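Caixa metálica para triagem de miudezas: inclinação e riscos no fundo
Fórum Oficina e Arrumação > Armazenamento > Recipientes

lmaglaya
Março de 2022
Preciso de opinião sobre caixas metálicas abertas para separar objetos pequenos variados (vidro, plástico, peças de brinquedo). Tenho duas da Lolton, 686 mm de comprimento por 535 mm de largura, chapa sem pintura no fundo. Ao fim de 6 meses o fundo está todo riscado. Pergunta: vale a pena forrar com borracha ou deixa-se o metal à vista?
Leonora Maglaya

torno_velho
Deixa o metal. A borracha retém pó e lascas de vidro, e depois não há aspirador que chegue. Risco em chapa não afeta a função. Se houver ferrugem é outra conversa.

sison_arm
Discordo. Com frascos de vidro, o contacto direto com a chapa estala os bordos. Usei manta de 3 mm colada nos cantos e as quebras desceram bastante. Para lavar, descola-se e passa-se por água.

torno_velho
Colada nos cantos levanta ao meio. Já vi isso na Drillbridge, tiraram tudo em julho e voltaram à chapa.

sison_arm
Levanta se a cola for de contacto barata. Com fita de dupla face industrial aguenta.

quatro_parafusos
Falta um dado: a parede. Paredes a direito criam um canto morto onde as peças baixas encostam e não se lhes pega. Parede inclinada para fora resolve mais do que qualquer forro. Qual é a altura das tuas, Leonora?

lmaglaya
115 mm úteis, paredes a direito. O problema do canto confirma-se, sobretudo com peças finas.

quatro_parafusos
Então trocava de caixa antes de gastar em manta.

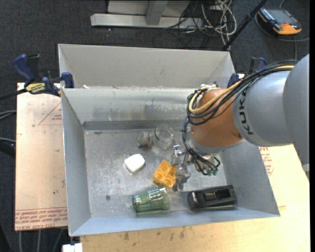 Fundo riscado, parede de trás em rampa. Copo verde canelado deitado junto à parede da frente.

torno_velho
O fundo está gasto e continua a servir, que é o que eu dizia. Um copo de vidro deitado, sem manta nenhuma.

sison_arm
Uma foto não diz quantos copos se partiram antes. E o copo canelado rola, com forro rolava menos.

quatro_parafusos
Rolar depende mais da inclinação da caixa. Eu calçava-a só de um lado, pouco, e via onde param as peças redondas.

lmaglaya
Vou pedir preço à Hasura para uma com rampa. Na Lolton que sobra experimento a manta com a fita de dupla face e comparo. A medida interior que vocês usam é tirada no fundo ou na boca?

quatro_parafusos
No fundo. Com parede inclinada, a medida da boca engana.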